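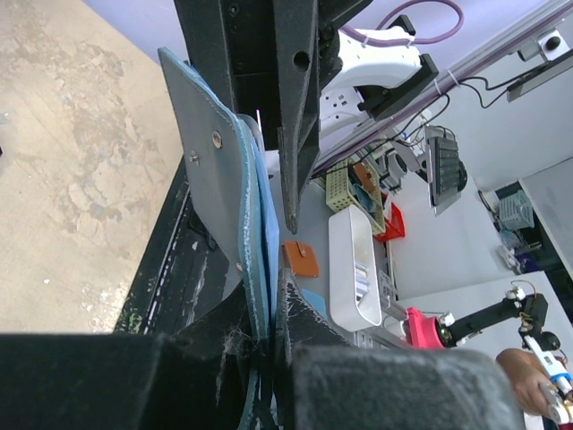
# Flatilport G2 parallel gripper kit

The Flatilport G2 is a two-finger parallel gripper for small bench arms. It is sold as a kit for people building an arm at home or in a shared workshop, and it is assembled with hand tools. The fingers are wide black blocks with rounded edges, intended for soft and flat goods that narrow metal jaws tend to crease: wallets, card holders, folded cloth, small pouches.

The kit does not include an arm, a power supply or a controller. The driver board accepts position commands over USB serial and works with any host that can open a serial port.

## Specifications

| Item | Value |
|---|---|
| Part number | 1263 |
| Jaw type | Parallel, two moving fingers |
| Opening, fully open | 11 cm |
| Cable length, gripper to driver board | 200 cm |
| Command rate, maximum | 200 per second |
| Finger finish | Matte black, textured |
| Camera mount | Fixed bracket at the wrist, angle set by one screw |
| Host connection | USB serial |

## In the box

- Gripper body with linear guide and servo, assembled
- Two wide fingers
- Wrist camera bracket (camera not included)
- Driver board with screw terminals
- Gripper cable
- Screws, cable ties and a hex key

Spare fingers are sold singly. Left and right are different parts, so check the letter molded on the back before ordering.

## Fitting

1. Disconnect power to the arm. Remove the existing tool and clean the wrist flange.
2. Bolt the gripper body to the flange with the four long screws. Tighten in a cross pattern.
3. Fit the fingers. The broad faces point inward.
4. Attach the camera bracket before routing the cable. Its rear screw cannot be reached afterward.
5. Run the cable along the arm and tie it at each link. Leave a loop at the wrist large enough for a full turn of the last joint.
6. Connect the driver board, then apply power. The fingers close once to find their zero position. Keep hands clear until they stop.

If the fingers stop short of closing, check for a screw head standing proud on the guide. If they close and open again repeatedly, the servo leads are reversed at the board.

## Gripping leather and other soft goods

Leather compresses and then recovers. A wallet held at a fixed jaw position may be tight at first and loose a minute later. Use force mode for anything with padding or a folded flap.

Suggested starting points:

- **Snap wallets.** Grip across the body with the flap clear of the fingers. Keep the snap out of the contact area. A metal button under one finger tilts the load.
- **Flat card holders.** These lie too close to the table for the wide fingers to get under. Slide the holder to the table edge and grip the overhang, or stand it in a tray first.
- **Loose cards.** Not recommended. Use a suction tool.

The finger surface picks up lint and dust. It can be wiped with a damp cloth. Do not use solvent, which lifts the texture and leaves a slick patch. Grip force should be rechecked after cleaning.

## Camera position

The bracket places a small camera behind the fingers and looking along them. Both fingertips should stay in view through the full travel of the jaws. The image does not need to be level, but the angle must not change between calibration and use. Mark the bracket with a paint pen once it is set.

With two or more arms sharing a table, set the joint limits so that neither wrist can reach the other arm's cable. Software limits are sufficient at low speed. Overhead rails should be included in the collision model along with any cable that hangs below them.

## Compatibility

Flange adapters are available for Drekex and Narnico desktop arms. The Drekex adapter adds a small offset at the wrist, so the tool center point must be entered again after fitting. The Narnico adapter is flush.

Arms with a Szénási quick-change plate need the plate removed. We tested the gripper with the plate in place and do not support it: the pins carry some of the side load and wear unevenly.

## Revision notes

**Current revision, 6th February.** Longer gripper cable. Driver board terminals moved to the short side. Firmware now reports a stalled jaw instead of retrying.

**January revision.** Camera bracket stiffened. Finger screws changed to a captive type after Zlata Tkachuk's drop tests.

Boards from the January revision can take the new firmware. Boards marked "A" cannot, as the memory is too small.

## Support

Mechanical questions and adapter drawings: Vsevolod Hnatiuk. Firmware and serial protocol: Uliana Ivanyshyn. Include the part number, the letter on the driver board and the arm model. For gripping problems, also state the jaw mode, the force setting and the material of the object being held.

Returned kits are accepted if the guide has not been opened. Fingers that have been cut or drilled are treated as used parts.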